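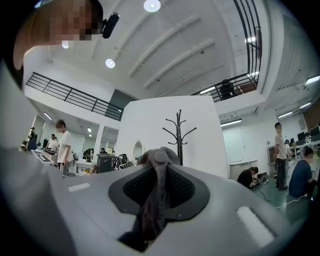 Status: draft for Hanne Räsänen, 2018-03-29. Still missing the freight quote. Section numbers will change.

We were asked to plan the equipment for a semester of hand-held gripper work at Plonholm and say what it would cost, in what order to buy it, and what can wait. This is the report on that. The recording itself has its own report and I'm not covering it except where it changes the shopping list.

Short version: buy 3 hand-held grippers, not the single fancy one. Spend more than we wanted on storage and cables. Put off the arm until December.

## What we started with

The department gave us a list from the last group. Most of it was no use. It had a robot arm on it, a stand for the arm, a controller, and then one line that said "misc". The misc line is where the money goes. Every group before us went over budget on it, as far as I can tell from the old spreadsheets, and then bought the missing parts at whatever price they could get that week.

So first thing we did was break up misc. It came out as:

- spare jaw pads
- markers and marker tape
- chargers, power strips, extension cables
- head-mount straps and brackets
- memory cards and backup drives
- objects to pick up (cloth, bags, kitchen stuff)
- a case per gripper
- something to hang things on

The last two sound silly but they were on everyones list when we asked around. Bags and cloth get used a lot as pick-up objects and they need a place to live between takes. We have a black metal coat rack in the middle of the work area and it gets more use than some of the electronics.

## Who we asked for prices

Two suppliers. Horeo sells a complete hand-held gripper kit. Saber sells the parts and you put it together yourself. We also looked at building from scratch with printed housings, but the print queue at school is full and the finish on our test part was bad. Dropped that.

### Horeo kit

- Housing, jaws, pads, camera mount, all in one box
- Lead time 3 weeks
- Markers already fitted
- Spare pads sold in packs only
- Support by email, they answered the same day both times

Costs more per unit. Nothing to assemble though, and if a jaw breaks they swap the whole front end.

### Saber parts

- Cheaper on paper
- You supply the fasteners
- Camera mount is a seperate order
- Lead time "depends", that was the full answer
- Pads can be bought one at a time

We priced a full Saber build including the mount, fasteners and two evenings of our own time at the student assistant rate. The gap to Horeo got small. If we made one mistake in assembly the gap was gone. Hanne asked whether our time should count at all. I think it should, because the evenings come out of the same semester.

**Pick: Horeo for the grippers, Saber for the spare pads only.** The pads fit both. We checked with a loaner pad before writing this down.

## Number of grippers

This was the main argument in the group. Two options:

1. One gripper plus a deposit on the arm.
2. Three grippers, no arm this semester.

With one gripper everybody else stands and waits. With three you can run two people and keep one as a spare, or charge it, or have it open on the bench. The schedule we drew up has 24 sessions. If the only gripper is down for a week we lose a chunk of those and there is no slack at the end to make it up.

The arm also needs floor space that isn't free. The room is shared and there's always other people working at the tables and on the floor. A hand-held tool goes where you go. A fixed arm needs tape on the floor, a stop button, a risk form and a person who has done the training, and none of us have.

Option 2 won.

## Planning for the room

Prices are half of it. The other half is what the room can take, so we made notes during the work and turned them into budget lines.

**Power.** Outlets are along the walls. People end up running cables over the floor. We want floor-safe cable covers in the budget, plus long extension leads, 3 of them. Cheap. Should have been on the list years ago.

**Light.** Ceiling lights are fixed and we can't change them. There's round ones and strip ones, and the strips are bright on the right side under the upper floor. We looked at renting lamps and decided against. If the footage turns out uneven we come back to this, I've left a small reserve.

**Tables.** Enough of them, but they fill up. One clear table per gripper would be nice. Not buying tables. Asking the building for folding ones instead.

**Storage.** Low white cabinet is what we have. Things get put on the floor near it and people are crouching or bending over to get at them. A rolling cart with drawers solves most of this. We put in one cart. Hanne suggested two, but the second one would block the way to the desks.

**Upper level.** People can look down over the railing. No cost. Only put it here since someone will ask whether we need a sign up there about recording. Yes, one printed sign.
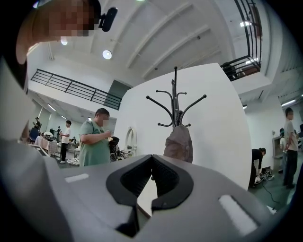
## Budget lines

Percentages of the total, because the totals will move when the freight quote comes in and I don't want old numbers floating around.

| Line | Share of total | Buy when |
|---|---|---|
| Grippers (Horeo) | biggest line | now |
| Backup drives and cards | 18% | now |
| Spare pads (Saber) | small | now |
| Head-mount straps, brackets | small | now |
| Cables, covers, strips | small | now |
| Cart | small | after the first sessions |
| Pick-up objects | tiny | as needed |
| Cases | medium | now |
| Reserve | 16% | hold |

The small ones are in the spreadsheet with real amounts. Ask me for the link, the old link is dead.

Storage at 18% got pushback. We did the sums twice. Video piles up fast and every session is kept in two copies, one in the room and one in the office. The last group kept one copy and lost a drive. They put it in their report under "lessons" and then the next budget still had one drive in it.

Reserve is meant to cover the lamps, a broken front end, or a price change. It is not for snacks. It has been used for snacks.

## Software and tracking of gear

We tried Presturness, the inventory tool the school already pays for. It does check-out and check-in and it can print labels. Good enough. Slow on a phone.

Rules we'd like:

- every gripper has a label and a case with the same label
- check out before you start, check in with battery level
- broken thing goes in the red bin with a note, not back in the case
- pads get swapped when the mesh looks worn, and written down
- whoever closes up moves the files

We ran this on paper for a bit first to see if people would do it. Mostly yes. The battery one gets skipped.

## Soft objects and pad wear

Had a question from the review about why we want so many spare pads when the work is mostly light stuff. Cloth and fabric bags weigh nothing, true. But folds catch in the opening and you end up gripping harder than you need to, and the textured part of the pad takes it. Hard plastic objects were kinder to the pads in our trial. I would have guessed the other way round.

So the order is weighted like this: more pads if the plan is heavy on fabric, fewer if not. Our plan is heavy on fabric. We're ordering 16 pads. If the pads last longer than we think, they carry over to next year and nothing is wasted.

## Order of buying

1. Send the Horeo order. Lead time is the longest thing in the plan so it goes first.
2. Same day, Saber pads and the head-mount straps.
3. Drives and cards from the school store, they have a discount and no shipping.
4. Cable covers and leads. Anyone with a car.
5. Run the first few sessions with what's there.
6. Decide on the cart.
7. Look at the reserve halfway through. If it's untouched, talk about the arm deposit.

Don't do 6 before 5. We went back and forth about the cart for a whole meeting without having tried working out of cases first.

## The arm

It keeps coming back so it gets its own section. We aren't against it. What we need before December:

- a quote that includes the stand and the stop button
- a yes from the building about floor space
- two people through the training
- some idea whether the hand-held jaws can be mounted on it, so we aren't buying a second set

Horeo says the jaws will mount with an adapter plate. They couldn't give a price for the plate. That's the sort of thing that ended up in misc before.

If all that's in place the arm goes in next year's request as one line with everything in it. If not, we ask for two more grippers and leave it.

## Open items

- freight quote from Horeo
- is the student rate still the same after the change in hours?
- who signs for the delivery when we're in class. Front desk closes early.
- insurance. School covers gear in the room, not clear about gear in somebodys backpack on the bus
- Hanne to check whether drives count as equipment or supplies, different account, different form
- sign for the upper level, wording

Will update the table once the freight number is in and resend.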